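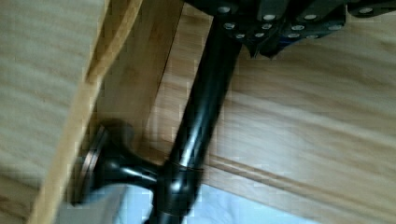 Workshop notebook, Rullisow site
Fittings bench, March
Entry 66

Purpose of the session: to continue the assessment of the black tubular fittings received under the Helance refurbishment order, and to settle the method for remounting them before the rest of the batch is released from storage.

The fitting under review consists of a straight tube, a collar of slightly larger diameter, and a short neck that leaves the collar nearly at a right angle and opens into a round flange. The finish is black and glossy throughout, apart from a thin coppery and grey streak along the outer rim of the flange. The order sheet lists the items as "rail, wall, black" and gives no maker. Until the client supplies drawings, this notebook will use the terms tube, collar, neck and flange, and colleagues are asked to do the same. The previous entry used "bracket" for two different parts and caused some confusion when the hardware was drawn from stores.

Condition. The rim streak was discussed at length. Two explanations were put forward. The first is that the coating has worn through at the edge and a base metal is showing. The second is that the rim was left with a different finish at manufacture. No scraping or solvent test is to be carried out on client property without written approval, and the question is therefore left open. The streak is to be recorded as "rim, coppery line, cause not determined" on the condition sheet. Please do not write "wear" or "damage" in that column.

The seam between tube and collar is to be treated as a joint of unknown type. It may be threaded, pressed or bonded. No one is to apply a wrench or strap to it. If a fitting must be shortened for transport, it should be set aside and raised with the front office.

Surface handling. Gloss black shows every fingerprint, and the earlier practice of wiping with shop towels is discontinued. Lint-free cloth and plain water are sufficient. The Sturkby polish on the shelf over the sink is intended for bare metal and is not to be used on coated work. One tin has been moved to the locked cabinet and the label corrected.

Mounting trial. The proposed method is as follows.

Mark the flange outline on the board in soft pencil, using the card template.
Check the line with the long level. The short level in the drawer reads false at one end and has been tagged.
Place a paper gasket between flange and board.
Bring the tube to its angle by hand, and hold it while the fasteners are started.
Tighten in turn, a little at a time, and stop when the gasket no longer slides.
Record the fastener type on the condition sheet.

The gasket is a temporary measure. Its object is to prevent a ring mark on the board and to protect the back edge of the flange during repeated trials. Whether a permanent gasket should be offered to the client is a separate matter. The view at this bench is that a thin black fiber washer would be acceptable, provided it does not project beyond the rim.

Storage. Fittings of this shape do not lie flat and should not be stacked. The neck takes the load when one is laid over another. The Rivera crates have been fitted with foam cradles cut to a spacing of 200 mm, measured center to center. The cradle should support the straight part of the tube only. The flange is to hang free of the crate wall. Lids are to be closed without pressure; if a lid does not close, the cradle is wrong.

Paperwork. Job number 3129 applies to all time spent on this work, including cleaning and crate alterations. Time booked to general maintenance in the past month will need to be moved. The condition sheets are in the gray binder, and a blank master is kept in the front pocket.

Open items
Written request to Helance for drawings and for the name of the original finish.
Decision on the rim streak, pending their reply.
Sample washers, fiber and rubber, to be ordered in black.
Replacement short level.
Template card to be recut in plastic; the present one has softened at the corners.

Bench cleared and swept at 4:30. Crates returned to the lower rack. The lamp over the vise is flickering again and has been reported to facilities.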